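Flanthorpe shop notebook, November

Regolith feed tests, carousel no. 2

In at 7:40. Heating off again in the back half, so everything started cold, including me. Simulant drum had been left with the lid on but not clamped. Scooped the top inch off and binned it, don't trust it for moisture.

Purpose of today, for anyone reading later: find out why the sample carousel on the Silta bench model jams on fine material but takes coarse without complaint. Wrong way round from what we all expected. Pádraig's note from last time says "static?" and nothing else. Thanks Pádraig.

Setup

Sieved three batches. Coarse, medium, and the stuff that goes through everything and gets in your teeth. Masks on, door shut. Gebremedhin weighed, I poured. Sample cups are the short ones, not the tall ones from the Woson order (those are still in the box, threads are wrong, Evie is sending them back).

Chute angle left where it was. Vibration motor on the low setting. Vacuum chamber not used today, all of this is at room pressure, so take the fines results with a pinch of salt. In thin air the stuff falls differently and we know it.

Coarse: 12 cups, no jams. Boring. Good.

Medium: 12 cups, one hesitation at cup 9, cleared by itself before I got to the stop button. Carousel position log shows a little stall then a catch-up.

Fines: jam on cup 2. Cleaned out, restarted, jam on cup 2 again. Same cup! Swapped the cup for a fresh one, jam on cup 2. So not the cup.

Looked under the carousel with the mirror. There is a lip on the underside of the index plate just ahead of the second station, you can feel it with a fingernail. Coarse rolls over it. Fines pack against it and build a little wedge, and then the plate rides up on the wedge and the pawl can't seat. Static may be helping but it is not the villian.

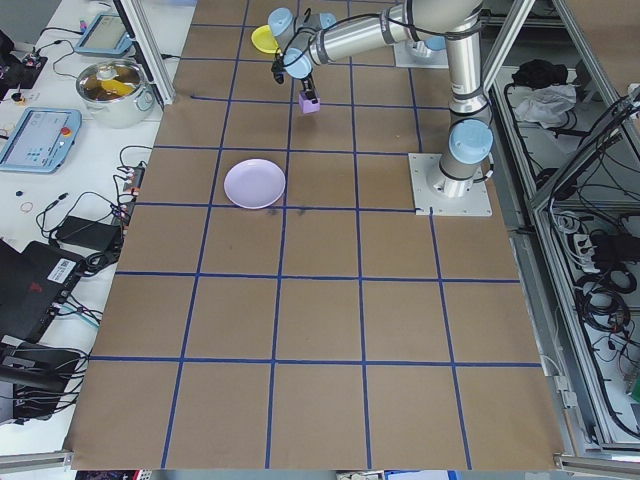

Fixing the lip

Abenezer wanted to file it. I wanted to pull the plate and look at it properly first. We pulled the plate. Took longer than it should, one of the four retaining screws had been put in with threadlocker and the drawing says none. Needed the heat gun. Whoever did this please write it down next time, there is a whole column for it.

With the plate off it's obvious: burr from the slot cut, never dressed. The other slots are clean. So probably the cutter was on its way out by the time it got there, or somebody went to lunch.

Stoned it by hand, fine stone, a few minutes. Wiped with alcohol, let dry, refit. NO threadlocker. Checked the plate turns free by hand all the way around in both directions.

Fines again: 12 cups, no jams. Ran it again, 12 cups, one stall at cup 7, cleared by itself. Position log saved in the Fikre folder with the others, not on the desktop.

Motor current is still higher on fines than on medium. Not alarming but it's there. Could be dust in the bearing from this morning's jams. We ran it jammed twice, which can't have done it any good.

Life test, where we are

Counter reads 555 indexes since the rebuild. Target before the review is 2,000. At the rate we've been going that is tight, and the counter doesn't know which ones were jams, so some of those shouldn't count at all. Rosalba says count them, a jam is still a load cycle. I say mark them and argue later. Marked them in red in the paper log.

Also Rosalba's question from lunch, putting it here so it doesn't get lost: the flight version has to do this upside down relative to how we mount it (carousel hangs off the deck, chute comes in from the side). Has anyone run the bench model inverted? I don't think so. Gebremedhin thinks once, before the rebuild, with no material in it. Look through the old notebooks.

Cleanup

Fines everywhere as usual. Shop vac with the good filter only, the other one just blows it out the back. Wiped down chute, funnel and scale. Emptied tray into the waste drum, label is falling off, retaped.

Left overnight: carousel powered down at station 1, cover on. Screws for the index plate torqued and paint marked. Fines batch in the sealed jar on the second shelf, DON'T use it for anything else, it's been throught the machine twice and it's not the same stuff any more.

To do

Bearing: pull and look before the next long run. Evie has a spare, ask nicely.

Drawing: add a deburr note on all slots, both sides. Abenezer.

Old notebooks, inverted run. Me.

Repeat fines at reduced pressure once the chamber pump is back. Pádraig to chase.

Buy more alcohol wipes. We are down to the packet with the hole in it.

Out at 6:15.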